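Clandmont Workshop, Small Parts Section
Notebook entry, 18/06/2021
Entered by: Barry Tunstall

Subject: Replacement of small parts containers, bench trial

The section has now completed its review of containers for the small parts benches. The matter was first raised in May, when the stock check recorded 281 part numbers held in mixed trays, tins and the original supplier cartons. Several cartons had split. Fasteners for the Dredell order were found in two separate places under different labels, and the check took most of a morning longer than planned.

Two container types were considered. The first is the Holzer drawer cabinet already used in the instrument room. It keeps dust out well and the labels stay flat, but the drawers are shallow and must be pulled fully out before washers can be picked from the back corners. Colleagues on the assembly side also reported that drawers are left open and catch on sleeves. The second is the open stacking bin with a cut-away front. Parts can be reached without moving anything, and stock levels can be judged from a standing position.

The section recommends the open bin for all fasteners, spacers and cable ends in regular use. The drawer cabinet is to be kept for springs, small seals and anything supplied with a date code. Brirnum has quoted for the bins and the delivery terms are acceptable. The quotation is filed with the purchase papers and is not copied here.

Notes on filling. Bins should not be filled above the lowest point of the front lip. On the first attempt an M4 bin was loaded with the full contents of a carton, roughly 4,000 screws, and a good number went over the front as soon as the bin was shifted. The balance of any carton is to go back to the store shelf with the part number written on the end panel. Nothing is to be decanted without a label already made up.

Labels. Printed labels are to be used on the front face only. The adhesive on the current roll lifts at the corners when applied to ribbed plastic, so side labels are discontinued. A different roll has been requested -- the width must match the existing printer.

Pens, scribers and other long items have no place in the parts bins. They are to be kept upright in a mesh holder at the bench. Offcuts and swarf go in the floor bin at the end of the row. This was agreed some time ago and has not been followed consistently.

Outstanding items:
Confirm bin color by part family. Yellow is proposed for metric fasteners. No decision yet on the cable ends.
Measure the clear height under the upper shelf before any bins are stacked.
Return the unused tins to the store, or dispose of them if the lids are missing.
Transfer the Dredell fasteners first, as that order is still open.

Colleagues with comments on the arrangement should enter them on the facing page and initial them.

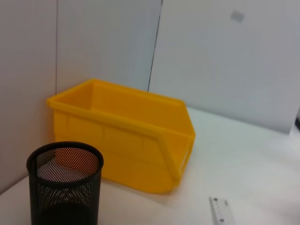
Comments already received on the drawer cabinet have been passed to the instrument room and need not be entered again.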